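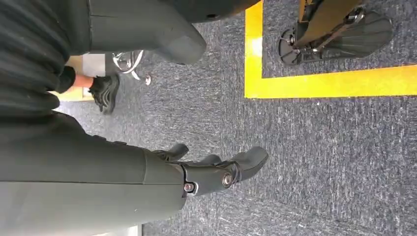 Home Articles Interviews Workplace Contact

Guðlaug Østergaard has looked after the floors and furniture at Ketilsson for nine years. She decides where things stand, what gets rolled away at night and where the tape goes. Most of the work is done on carpet, and most of the furniture she deals with has wheels.

"People think a chair on casters stays where you leave it," she says. "It doesn't. You come in the next morning and it's on the other side of the room."

She started using floor tape in her second year. Before that she had asked people to put things back, and they did, but each person had a different idea of where "back" was. Now a stand or a post on a wheeled base gets a corner marked in yellow. She tried white first and gave it up after a month.

"On a gray carpet white looks like a thread somebody dropped. Yellow you see from the door."

A corner is enough, she says. She used to tape all four sides, and it took twice the tape and caught the vacuum cleaner. With two strips meeting at a right angle, you push the base up to them and stop.

Carpet is harder to tape than a hard floor. She vacuums first, presses the strip down with the side of her shoe and then goes over it again by hand. The ends lift before the middle does. In March she replaced 84 strips, nearly all of them near the doors.

Arnar Norðdahl, who shares the job with her, would like harder floors. Østergaard doesn't agree. "He isn't the one who listens to chairs all day. Carpet is quiet."

Her other subject is casters. Hair and carpet fiber wind around the axles, and after that the wheel drags. She turns each chair over twice a year and cleans the wheels with a seam ripper and tweezers. Spare casters come from Sisau, and she keeps a box of them under her desk.

Asked what she would change, she thinks for a while. "Longer cables," she says. "Half the things that get moved are moved to reach a socket."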